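Monday, May 13, 2024

Notes on the dry material, mostly for me and for Joscha, who takes over on the next batch.

The second bag from Pravcombe is now sieved. I used the coarse mesh first and then the finer one, as in the last entry. The fine part went through easily. What stays on top is mostly small stems and hard crumbs, and I kept these in a paper bag on the lower shelf. Please do not throw them away yet, I want to weigh them together with the rest from the first bag.

Weight before sieving 56 g, loss on the bench 2 g. I am satisfied with this. Last time I spilled more, when I changed from the scoop to the funnel, so this time I worked without the funnel.

The color is less even than in the Ilovness material. It is brown as a whole, but with tan and lighter flecks between the dark ones. I do not know if this comes from the drying or from the plant itself. Joscha Gerlach thinks it is the drying — he had the same with a tray that stood too near the heater.

About the containers: the frosted ones are good enough for storage, but it is difficult to judge the color through them. The plastic is milky and under our lamps it shines a lot. For the comparison we should pour a little on white paper.

Still open: labels with batch number 13, and a new sieve brush, the old one loses hair. The order at Jukero must go out before July. 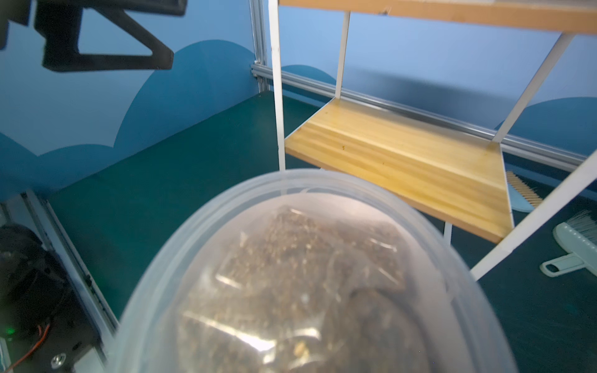
Next I will repeat the sieving with the Ilovness bag, same mesh, same order, and let it rest for 8 days before I compare the two.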